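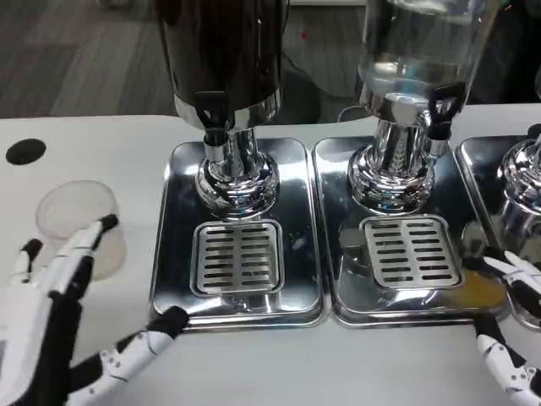
Water hardness accounts for more service calls on buffet drinks equipment than any other single cause in the Kasell maintenance log, and most of those calls are booked under a different heading. The usual entries are "slow tap," "cloudy tea" and "dripping." Scale collects first where water sits and dries: inside the spigot, on the valve seat, and on whatever is underneath. A drip tray of the common stainless type, with a slotted square grate set into its front half directly under the spigot, is a good place to look before opening anything up. White bars along the slots mean the valve seat should be checked at the same visit.

The rest of this item covers the hardness test, the new cartridge schedule, and the change to the descaling sheet.

Testing the supply

Sites should test at the tap that fills the equipment, with the softener or filter in its normal working state. Run the tap for a full minute first. A second sample goes in a clean cup from any unfiltered cold tap in the building. Record both readings in mg/L as calcium carbonate. Do not convert to grains on the sheet — the office does that where a supplier asks for it. 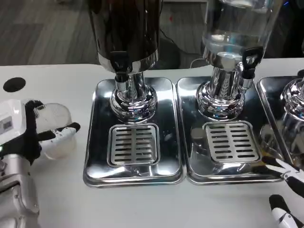
Reading time: 4 minutes

Kasell uses 300 mg/L as the upper limit for unfiltered water on any unit with a heated element. Above that figure the unit is not to be filled from the mains, whatever the cartridge reading. Filtered water should come in at or under 50 mg/L. Readings between the two limits at the filtered tap usually mean the cartridge is spent or the bypass has been set too far open, and the bypass should be checked first. On the older Oden heads the bypass dial can be turned by accident during cleaning. Note its position before removing the cover.

Gholamreza Amini has compared readings from 11 sites over the past season. Test strips and drop kits agreed well at the low end and drifted apart on harder water, with the strips reading low. Sites on hard supplies should therefore use the drop kit for the unfiltered sample. Strips are acceptable for the filtered one. Strips past their printed date are to be thrown out.

Cartridge schedule

The fixed yearly change is withdrawn. From December, cartridges are changed by volume, using the meter on the filter head. Heads without a meter stay on a calendar interval of four months until a meter is fitted. The Daneshvar site has already been converted, and its first volume-based change fell well before the yearly date would have. Stock should be adjusted to match, with one spare cartridge held per head.
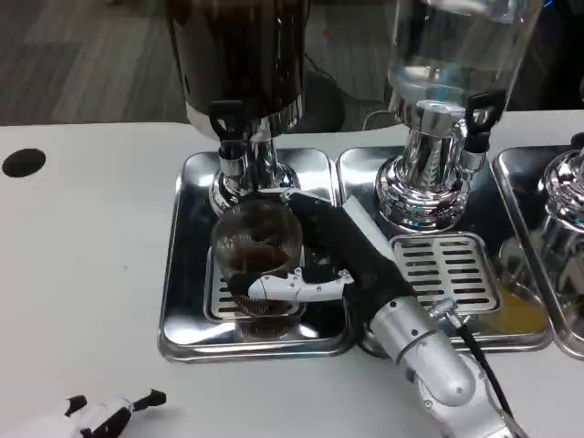 Coffee in a clear glass cup on the tray grate.

Descaling sheet

Homa Ghorbani has rewritten the sheet so that taps and bodies are listed separately. Taps are stripped and soaked on their own. Citric acid remains the standard descaler for stainless parts. Chrome-plated parts get a shorter soak and a soft cloth, and steel wool is not used on either. Seals come out before soaking and are replaced if they have flattened or split. Rinse with filtered water, refill, and discard the first fill.

Two points raised at Tota are now included. The rinse water must be tested with a pH strip before the unit returns to service, and the result written on the sheet. Grates and trays are to be descaled in the same session as the tap they sit under.

Old copies of the sheet should be removed from the binder. Drop kit refills can be ordered on the usual form, under "water treatment," until the new stock code is issued.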